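発表者用メモ「石の天板と暮らす」
2023年3月26日 スターカム会場 話し手:ヤニーネ・ヤンセン

スライド1
あいさつは短く。名前と、石の家具の手入れを仕事にしていることだけ話す。質問は最後にまとめて受けると先に伝える。配布資料は入口の机。

スライド2
去年受けた相談は159件。多かったのは輪じみと、つやの引けの二つ。修理の話を期待して来る人もいるので、今日は日々の扱いが中心だと断っておく。

スライド3
大理石の主成分は炭酸カルシウム。酢、レモン、ワインに弱い。磨いた面に酸がつくと、そこだけ光り方が変わる。ふき取っても戻らない。ここで会場に、家で石の机を使っている人がいるか聞く。

スライド4
写真を出して少し待つ。脈の色の話。赤やさび色は主に鉄分による。中央の濃い赤の筋が、奥で細く枝分かれしているところを指す。

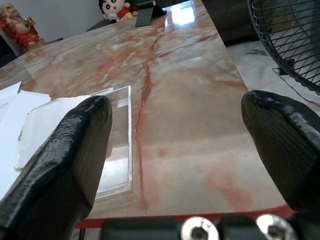 磨き仕上げの大理石の天板。クリームと淡いピンクの地に赤い脈

つやは光の反射で見る。奥の白く光っているあたりを例にする。家で調べるときも、窓や照明が映る角度まで腰を落として見てもらう。真上からだと、つやの引けは見落としやすい。

左側の紙の束と透明な板にも触れる。机に物を置いたままにする人は多い。紙はぬれると石に色が移ることがある。板を敷く場合は、下に砂粒が入ると細かい傷になるので、ときどき持ち上げてふく。

スライド5
毎日の手入れ。固く絞った布でふき、すぐ乾いた布でふく。洗剤を使うなら中性。クルトンのルーク・ワウツさんから借りた見本板を回す。重いので両手で持つように言う。

スライド6
再研磨の費用。小さな天板で約2,000ユーロ。運搬は別。見積もりの問い合わせはコル・ムルダーへ。

質問の時間は5分。コーティング剤の質問が出たら、種類が多いので休憩中に個別に答える。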